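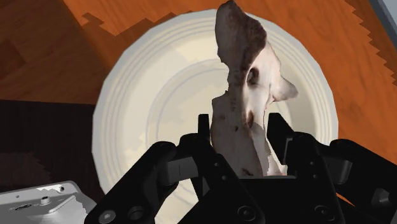 **Small turbine on a 13 m pole keeps shutting off in wind, is it the inverter?**

Posted by Žofie Danko

Hi all. We have a small Faltby turbine behind the barn in Prarstead, grid tied, up since March. Light wind is fine. As soon as it gusts the inverter drops out, sits there for 5 minutes, comes back, drops again. Display says "grid volt high" most times but not every time. Installer (Procházka) says it's the utility's problem, utility says it's the installer's. Meanwhile I'm losing all the good wind. Anyone had this? Cable run to the house is long, nearly 80 meters. Don't know the gauge, sorry, it's the gray stuff.

---

**Matúš Vrabec**

Long cable, thats your answer probably. When the turbine pushes hard the voltage at the inverter end climbs above what the house sees, inverter trips on high volts, waits, reconnects. Get someone to read voltage at BOTH ends at the same time while it's blowing. House end normal and barn end high = cable too thin. Both high = call the utility back with the numbers and don't let them fob you off.

Don't mess with the trip settings yourself. Not allowed most places and the utility can disconnect you.

Also what size is the cable? It's printed on the jacket, every couple feet.

---

**Esperanza Marín**

had a Drollo, did the same thing, sold it. solar now

---

**Radoslava Sýkora**

Agree with Matúš on the readings but check the terminals first. Ours was a loose lug in the barn disconnect, looked fine, got hot under load. Took the electrician 2 minutes to tighten once he found it. Turbine braked and everything isolated before anybody opens that box, pls, those things make power whenever they spin.

For the times it does NOT say grid volt high, write down what it does say. Could be a separate fault, overspeed or the dump load kicking in. Most inverters keep an event log, the installer should be able to pull it. Ask Procházka for the voltage drop calculation too, they should of done one before they ran that cable.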